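Domain shows "pending transfer" then goes back to active, moved registrar twice now

Posted by tallowmere, 12/05/2023, in Domains & DNS

Hi all. Trying to move a .com away from Prarkard to Femari. Domain was registered years ago by whoever built our first site, I took over the account in April. Unlocked it, got the auth code, pasted it in at Femari, paid. Status goes to pending transfer, sits there a few days, then back to active at the old place. No email, no reason given. Done this 2 times now, same result.

Things I checked:
WHOIS privacy is off
lock is off (panel says so anyway)
domain doesn't expire for months
nameservers are at Dirkora, not touched

Support ticket is number 3323 and all I get is "please try again". The site is small, mostly a page of bench photos and a contact form, but email runs on the same domain and I can't have that go down. Do I change the nameservers first or what? And is it normal that they dont tell you why it failed?

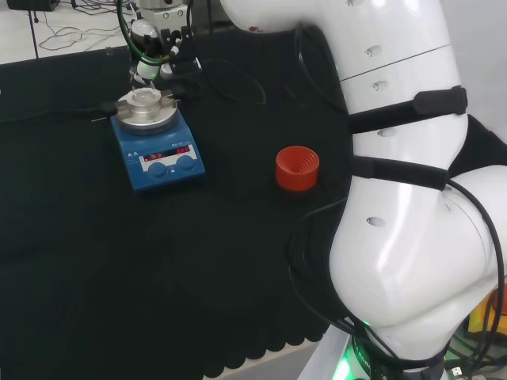
quillbrook
Don't touch the nameservers. They have nothing to do with the transfer, leave them at Dirkora and your mail keeps working the whole way through. What you want to look at is the registrant email. Taken over account from someone else = old contact address still on the domain, very often. The account login email and the domain contact email are two seperate things.

If the old registrar mails the old address and that person (or some spam filter) clicks decline, it bounces back to active. No reason shown to you, it went to them.

So:
Look up the registrant contact in the domain settings, not the account settings.
Change it to an address you can read. Preferably one NOT on this domain.
Careful, some registrars put a 60 day lock on after a change of registrant. There's sometimes a checkbox to opt out, has to be ticked before you save. Read that page slowly.
Get a new auth code after. Old one may be dead.

Also check the lock with a plain whois lookup and not the panel. If it says clientTransferProhibited it's locked, whatever the panel tells you. Happened to me with a panel that cached everything.
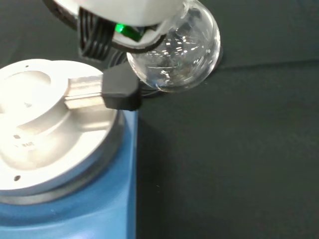
Gripper and glass flask at the hotplate stirrer

harrowfen
same thing with me last year, just kept trying and third time it worked. maybe wait a bit. or try a different browser

oddmoss
Browser won't matter. quillbrook is right on the contact email, but one more thing. Before you start again, export the zone from Dirkora. Just copy the records into a text file if there's no export button. MX, SPF, DKIM, all of it. Some new registrars "helpfully" switch you to their own DNS when the transfer completes, there's a tickbox in the checkout and its on by default. If that happens your mail stops and you're rebuilding records from memory.
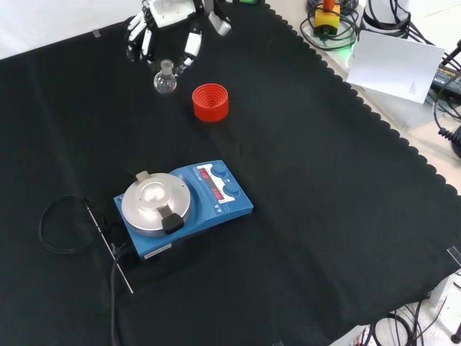 Lower the TTL too while you're in there. Mine was set to a full day, I put it at 400 seconds the night before and set it back afterwards. If something does go wrong you can fix it and most people won't notice.

And on the ticket, ask them for the exact rejection reason. They have it in their logs. "Please try again" is first line support reading off a sheet. Ask for it to be passed to the transfers team, use those words. I once got an answer within 30 minutes that way after a week of nothing. Ours was through a reseller called Ait Ali so there was an extra layer, the reseller had its own lock on top of the registrar one. Worth asking if your old web person went through a reseller too.

tallowmere
OK the contact email was an old hotmail adress, definitely not mine. Changed it, opt out box was there, ticked it. Whois lookup says ok, no lock. Zone is copied out to a text file. Requesting the new code tonight, will post back when it moves or doesnt.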